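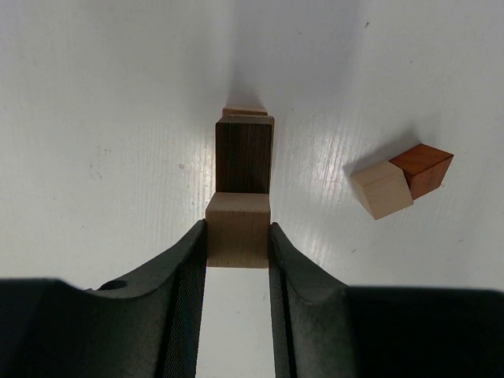 14 Oct 2024

Home by half past six with sore feet and a tote bag full of leaflets I shall never read, and I want to get the day down before it goes woolly on me.

So, the open day at Strickland. I very nearly didn't go. It was drizzling when I woke up and the ticket had been sitting on the fridge so long that I'd stopped seeing it, but Maureen rang at eight to say she was already in her coat, and once Maureen is in her coat there is really no arguing. We caught the 72 from the bottom of the hill (late, of course) and got off one stop too soon, so we had a long trudge past the tile warehouse and arrived with our hair plastered down. The girl on the door gave us each a sticker with a number on it. Mine was 787, which made me feel like an aeroplane.

I had expected something rather grand, I think - sparks, and great orange arms swinging car doors about. There was a bit of that in the main hall, behind a yellow fence, and the little boys were three deep along it. But the part I liked best was upstairs, in the Sosia room, where it was quiet and carpeted and they had an arm working at a white table with wooden blocks on it. Ordinary wooden blocks! Just like the ones in the tin at Mum's, only without the teeth marks. There was a light tan one, and one so dark brown it was nearly black, and a pair leaning together off to the right, one pale and the other reddish, like two people sharing a bench. The arm has two dark fingers with fine ribs on the inside, a bit like the grip on a good pair of pliers, and it takes the block by its two sides. I must have stood there for 25 minutes. Maureen went off and had a scone and came back and I hadn't moved.

The man looking after it was called Stepan Hordiienko and he was so patient. He has a soft voice and he talks to everybody the same way, whether they're six or seventy-four. He told us that squeezing is the easy bit, and what takes the time is getting the arm to come down square over the block, and to know which one it's meant to be after when they're standing close together. There's a small camera up by the wrist, so it looks down past its own fingers at the job. I said it must be like threading a needle while looking along your own nose, and he laughed and said he might borrow that.

A lady in a green mac asked what on earth it was for. I was a bit embarrassed for her but I'd been wondering too. He said that blocks are what you practise on, and that the people at Grekorach want the same sort of arm for packing parcels of mixed things, where nothing comes in the same shape twice. I thought of the parcel I sent to Alice with the jam in it, and how long it took me to get the lid down. Perhaps they'd like a go at that.

Then he let some of us have a turn with the hand controls. You hold a sort of handle and squeeze, and the fingers close on the table as you do it. I was dreadful. I went in crooked and pushed my block over on its side, and I said sorry to it out loud, which Maureen will be bringing up until Christmas. Second try I got it up by an inch or so and held it there, and I can't tell you how pleased I was! My hand was quite stiff afterwards from gripping too hard. Maureen, needless to say, did it first time and put hers down as gently as an egg.

Lunch was in a marquee round the back. Cheese and pickle, very good bread, tea too weak. We sat by a couple from Resov who had come over on the early coach and had been to 74 factory open days between them. They keep a notebook. They rated this one highly for toilets.

After that we did the paint shop (smelly) and a talk on motors that I'm afraid I dozed through, and on the way out I made Maureen go up the stairs again for one last look. There was a small girl on tiptoe at the table, telling the arm which block to pick, and Mr Hordiienko was nodding along with her very seriously.

Must ring Alice tomorrow and ask whether the boys would like to come to the next one. Also find the tin of blocks, which I think is under the spare bed, behind the suitcase. Shoes are stuffed with newspaper and drying by the boiler.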